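3. Materials and method

For the second part of our project we studied how felt pads protect a table in a shared student kitchen. The tables in the Fekham residence are white and smooth, and residents had complained about rings and scratches from cups. We chose a thick pad in light beige from the supplier Bouvier, with rounded corners. It is square and big enough to cover most of a small table.

The cups were ordinary mugs with one handle. Before each test we wiped the table and put the pad in the middle, so that a margin stayed free on the sides.
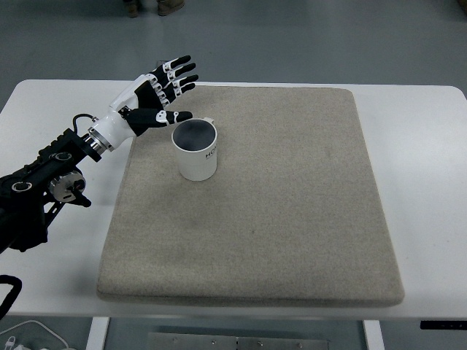
Every mug was put down and lifted again 234 times per session, and we made 3 sessions for each pad. At the beginning we had planned 1000 times, but this was too long for the hours we could book the room.

After the sessions we looked at the surface under a desk lamp. Light felt shows marks very easily - this was our main problem with the colour. For the next group we would recommend a darker shade, and also a pad with a cover that can be washed at 37 degrees.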